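Ticket: Reverse-on-glass corner sign – flaking gold, cloudy patch behind the lettering
Opened by: Faith Rashidi
Status: Closed, with notes
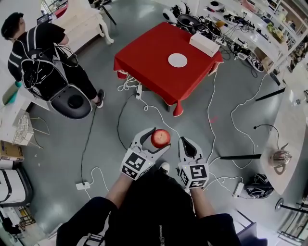 What's going on

Hi all, Faith again. I'm logging this one properly this time, since Victor told me off for leaving half my last repair in text messages.

The sign is the Grollomell Brewery corner piece, the curved one that used to hang at the end of the bar in the old Kotbridge hotel. It's painted on the back of the glass, so you look through the glass at the lettering, with gold leaf for the name, a dark red shadow on the letters and a cream background over everything. I bought it from Bakari Masanja in February and it hung in my hallway looking gorgeous for a good while.

Then I noticed two things. First, there's a cloudy patch behind the second L in Grollomell, kind of milky, like breath on a window. Second, there were little gold flecks sitting in the bottom lip of the metal frame. Gold flecks in the frame are gold flecks that are no longer in the sign, and my stomach dropped.

What I have

Curved glass, original as far as I know, no cracks. Metal frame with a rolled edge, painted black at some point and then painted black again by somebody with a very big brush. Cardboard backing, which I'm pretty sure isn't original (it has part of a soup ad on the inside). It hangs from two chains on an outside wall. Yes, I know. Keep reading.

What I tried before opening this

Wiped the front with a dry microfiber cloth. No change, so the cloudiness isn't on the front.

Turned the hallway light off and shone a flashlight along the glass from the side. The cloudy patch has a clear edge and you can see it stops right where the gold stops. The red shadow next to it looks fine.

Took a look in the gap at the bottom of the frame with a dental mirror. I could see a curl of paint standing away from the glass. At this point I stopped touching it, took it off the wall, and laid it down on a folded quilt with the painted side up.

I did NOT spray anything on it. I want credit for that, because I had the bottle in my hand.

Reply from Victor Owino

Credit given. Put the bottle back in the cupboard and leave it there. Anything wet on the back of one of these can take the whole background off in a sheet, and ammonia is the worst of the lot.

Couple of questions. Is the room damp? Is there a heat vent under it? And when you say the patch is milky, does it change during the day, or is it the same morning and evening?

My answers

The hallway isn't what I'd call damp, but it is the outside wall, and there's a vent right below where the sign hung. I never even thought about the vent! I borrowed a humidity meter from Awuor and set it on the shelf where the sign used to be. At 7 in the morning, before the heat came on, it read 80 percent. By lunchtime it had dropped way down, and by bedtime it was climbing again. So the poor thing was getting steamed and baked every single day.

As for the patch, it's the same at every time of day, even now that it's lying flat in the spare room. I checked morning, noon and night and took a phone picture each time with the same lamp on.

Reply from Victor Owino

Then it isn't trapped moisture any more, it's a gap. The size under the gold has let go of the glass and what you're seeing is air between the two. That's better news than mold and worse news than fog. It won't clear by itself, but it also won't spread much if you keep the conditions steady.

Get the backing off if you can do it without force. Cardboard holds water like a sponge and it's pressing on the paint.

Taking the backing off

OK, this took me a whole evening and I'm going to write it all down because I couldn't find anybody describing it for a curved sign.

The backing is held by bent tabs on the frame. Mine had been painted over, so the first job was cutting the paint line along every tab with a craft knife, away from the glass, tiny strokes. Then I eased each tab up with a wooden clothespin half. I tried a flat screwdriver on the first one and it skidded, so never again.

When the tabs were up, the cardboard still wouldn't budge. It had stuck itself to the cream background in one corner, down by the bottom left. I panicked a little and wrote to Awuor.

Reply from Awuor Okoth

Don't pull! Cut the cardboard all the way around the stuck bit and lift the rest off. You can leave the stuck piece exactly where it is. Nobody sees it from the front and it isn't hurting anything today. If you ever send the sign to somebody for proper work, they can deal with it under a magnifier with the right stuff.

I've left a piece on mine for 10 years. It's got a bit of newspaper on it, and I'm fond of it now.

What I found underneath

So I did what Awuor said, and I now own a sign with a postage stamp of soup ad glued to its back. Fine by me.

The rest was mostly good. The cream background is crazed all over but lying flat. The red shadow is solid. The gold is lifting behind the second L and there's one bare spot at the foot of the B in Brewery, which must be where my flecks came from. There's also an old repair nobody told me about: someone has dabbed bronze paint behind the G. It's gone brown, and you can just about tell from the front once you know. I texted Bakari about it and he said he'd never had the back off, which I believe, because those tabs had not moved in a very long time.

I saved the flecks in a paper envelope and wrote on it what they are. My sister threw away the last envelope of mystery bits she found in this house, so this one says DO NOT THROW AWAY twice.

Can I fix the lifting gold myself?

This is where we had a bit of a debate. I'd read on a forum that you can run thin varnish in behind the loose leaf and it'll wick in and stick down. It sounded so easy. I asked everybody.

Victor said no. Awuor said no, with a lot of exclamation marks. Sarita Prajapati, who I'd never talked to before but who has worked on loads of these, wrote the longest answer, so I'm pasting the useful part.

Reply from Sarita Prajapati

Varnish between gold and glass shows from the front. The leaf was bright because there was almost nothing between it and the glass, just a whisper of gelatin. Put varnish in there and you get a dull yellow blot in the shape of wherever it ran, and you can't get it back out. I have seen some very sad eagles.

The cloudy patch bothers you because you know about it. Live with it for a season before deciding. The bare spot is a different matter and can be backed later if you want. Keep your flecks, but don't try to stick them back.

Most of the value in a corner sign like yours is in the glass being whole and the lettering being the first lettering. A small honest loss hurts less than a clumsy repair, and you've already got one of those behind the G.

What I did in the end

Nothing to the paint at all. I dusted the back with a very soft makeup brush (new, not one of mine) only where the background was flat, and kept well away from the L.

I cut a new backing from acid-free board and held it off the paint with little spacers of the same board along the edges, so there's a gap of air behind and nothing presses on anything. The spacers are 5 mm deep. I'd started with thinner ones, but the curve of the glass meant the middle was still touching. The board bends much more happily if you score the outside face lightly first.

Tabs back down, only as far as they needed to go. Two of them felt like they'd snap if I bent them again, so I left those standing and they seem to be managing without complaint.

Then I moved the sign. It's now on the inside wall of the dining room, no vent, no direct sun, and the humidity meter is living on the sideboard under it. Awuor says I can keep it till she needs it. The reading barely moves from morning to night in there.

How it looks now

The patch behind the L is the same size. I traced its outline on a sheet of clear plastic laid over the front, so I can put the sheet back and compare instead of standing there squinting and scaring myself. No new flecks in the frame since the move. The gold in the dining room light is so much nicer than it ever was in the hallway – I should have hung it there in the first place!

Open questions

Does anybody know who painted the Grollomell signs? There's a tiny mark in the lower right corner that might say Mwakalinga, and Victor thinks that was a sign shop, but neither of us has found it in any of the trade lists.

Also, has anyone stripped overpaint from a frame like this with the glass still in it? I'm not planning to, I just want to know how bad an idea it is.

Reply from Victor Owino

Very bad. Closing the ticket. Reopen it if the patch grows past your tracing, and send me a close photo of that corner mark when you get a minute.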